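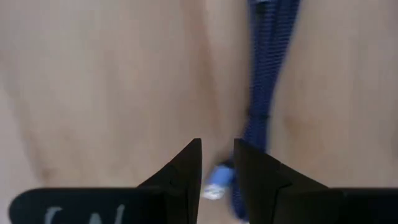 I've had the Castari webbing belt since May and I'm still pleased every time I put it on, so I thought it deserved a proper write-up. I bought mine from Jellico after my old leather one split at the third hole, and I'd more or less decided that belts with holes in them were the problem. You're always between two of them, aren't you? Too tight after lunch, too loose by teatime.

The Castari has no holes at all. It's a plain cotton strap with a flat buckle that grips wherever you stop pulling, and you can shift it by the tiniest amount without taking it off. I wore it on the long path out of Drinbridge with a full water bottle clipped to one side and it stayed exactly where I'd set it. My old one would have been round my hips by the first stile!

It comes in two widths. I went for the narrow one, which goes through the loops on ordinary trousers as well as walking ones, and I'd say most people should do the same. The wide one looks very smart but my friend Cornel Ilie has it and he can't get it through his work trousers without a fair bit of swearing. 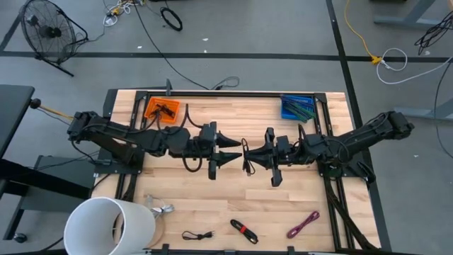

Length is the thing to get right. You trim it yourself, so it arrives much longer than you need - measure over the trousers you wear most, add a hand's width, and leave it a day before you cut. I cut mine with kitchen scissors and sealed the end with the little metal tip in the packet, which you squeeze on with pliers. Put a bit of cloth between the jaws or you'll scratch it (I did, on the back, where it doesn't show).

The cotton was stiff for the first week or so. After one cool wash it went lovely and soft, and the colour didn't run. Take the buckle off first, it only needs the flap lifting. I dry mine flat over the bath.

I did try a Surdu belt before this one. It's cheaper and the strap itself is nice enough, but the buckle slipped whenever I sat down in the car, and the return went through without any fuss. Laurențiu Crăciun on our walking group's page swears by his, so perhaps mine was a bad one.

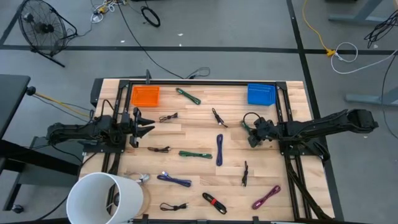

Grumbles, then. The buckle is shiny and picks up marks quickly, and I'd love a dull finish. The loop that holds the spare end is a touch loose, so the tail works its way out if I'm climbing over things. I've put a stitch in mine and it's been fine since. And the colours are a bit thin on the ground - I'd have a green one tomorrow if they made it.

Jellico had 181 reviews up when I ordered and plenty of them mentioned the same loose loop, so I did go in knowing. I'd still buy it again, and I've already got another put by for my brother's birthday. He's taller than me, so he may not even need the scissors.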